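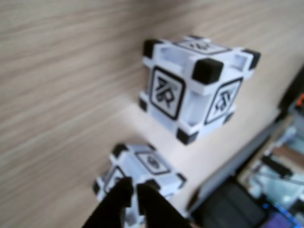
Odville Toy Library reopens in May with longer hours

Odville Toy Library will reopen on a Saturday in May at its new address in Pirnard Street. Members can now borrow from a stock of 1,646 toys, games and puzzles, 583 of them bought over the winter with a grant from Prokmont.

Loans last two weeks and late fees have been dropped. Doors open at 9 am.

"Families asked for more building toys, so that is where most of the money went — along with new shelving," said library manager Corina Sandu.

Press contact: Aleksi Tuominen, Odville Toy Library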